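Kauppinen Bench Notes
@kauppinen_bench
2019-04-10

1/ Thread on the Zelimus two-hand gripper kit. I have had it on the bench since December and the return window closes soon, so these are my notes before I decide whether to keep it. Bought at list price from Flirkico, no discount, no loan unit.

2/ What you get: a left and a right hand-held gripper, black, cabled, plus mounting plates, a power brick, a breakout box and a bag of screws. The manual is a PDF. The printed sheet in the carton covers only the screws.

3/ The idea is simple. You hold one gripper in each hand, do the task yourself, and the kit logs jaw opening and pose for both sides. No arm needed until you want to play the data back.

4/ Setup took me an afternoon. Most of that was the driver. The installer wants an older runtime than the one it ships with, and the error message names the wrong file. Support answered the next morning with the correct file. Fine after that.

5/ Calibration is per hand. Close the jaws, open them, close them again, wait for the light. The right unit passes the first time. The left unit often asks for a second pass, and I have not found a pattern to it.

6/ Grip comfort. The body is sized for a medium hand. My fingers wrap the lower part without strain. A colleague with small hands had to shift her grip to reach the trigger and her wrist got tired well before mine did. An adjustable trigger is listed as a future part, no date.

7/ Jaw feel. Linear, no notch, a little drag in the last part of the close. Thin handles lying flat on a table are the hard case. You have to come in low, and the fingertips want to ride up over the handle. Tilting the wrist outward helps.
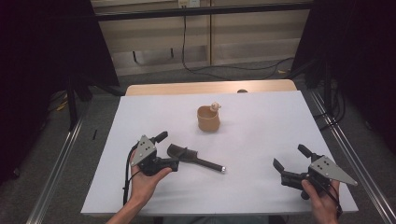
8/ Small tools are where I spend most of my time, so that is what I tested most. A hand shovel can be picked up by the handle with either side. Passing it from one gripper to the other is slower, and the log shows it: long flat stretches where both jaws are waiting on me.

9/ Light objects are easy to knock over. There is no force readout on the base kit, so you go by eye and by whatever comes back through the body of the gripper. That is not much. The force option is a separate order and costs more than I wanted to spend.

10/ Cables. This is my main complaint. They leave the unit near the hand and hang down, and they tug when you reach across your own midline. I tried clips on the table edge, then a strap at the elbow. The strap is better -- but you notice it by the end of a session.

11/ Tracking held up well over a pale work surface in even light. It got worse when I crossed my hands. Zelimus says to keep the two units apart by at least the width of one plate. I would like the software to warn you when you break that rule. It logs the bad samples without comment.

12/ Session length: I stop at up to 4 hours a day including breaks. The units could go longer. My forearms could not.

13/ Export. Plain tables plus a video file per session, timestamps in one clock. Good. File names are a long string with no task label in them, so I wrote a short script to rename everything. Will share it if anyone wants it.

14/ Repairs. One fingertip pad came loose in the first month. Flirkico sent 2 replacements from the Tandthorpe depot under warranty. The swap is a single screw, but the screw is tiny and the driver for it is not in the box.

15/ Compared with teaching by joystick, which is what I did before: I get usable runs much sooner, and the motion looks like something a hand would do. Joystick still wins for slow, exact placement. I kept mine.

16/ Who I would point to it: a small shop or lab that wants two-hand data on tabletop tasks and has someone who can fix a driver problem. If you need force data on day one, price the full bundle first. The base kit looks cheap until you add it up.

17/ Keeping it. Next job is a proper cable guide, probably overhead. If you have built one for these, send me the dimensions -- the mounting holes on the plates are not in the drawing.

We use cookies to remember your settings and measure traffic. By continuing to browse you accept our cookie policy. Accept | Manage

© 2019 Kauppinen Bench Notes | Contact | Back to top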